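Equipment budget: simulation first

The Conholm arm purchase has moved to April so that we can finish the kitchen tasks in simulation before money is committed. Barnia has quoted 11 weeks for delivery, and spare fingertips are a separate line – please allow 500 for them in your bids.

Sedgwick will run the mug task in 100 simulated kitchens. Requests for extra computer time should reach us before the order goes in.

The simulated Franka arm at the marble counter, with its gripper lowered into the brown mug: 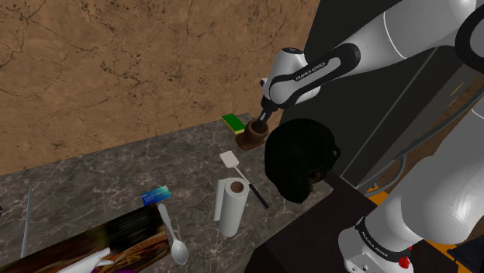 Service cover

Sirnska offers 24 months of cover. We have asked for a price on 12 as well.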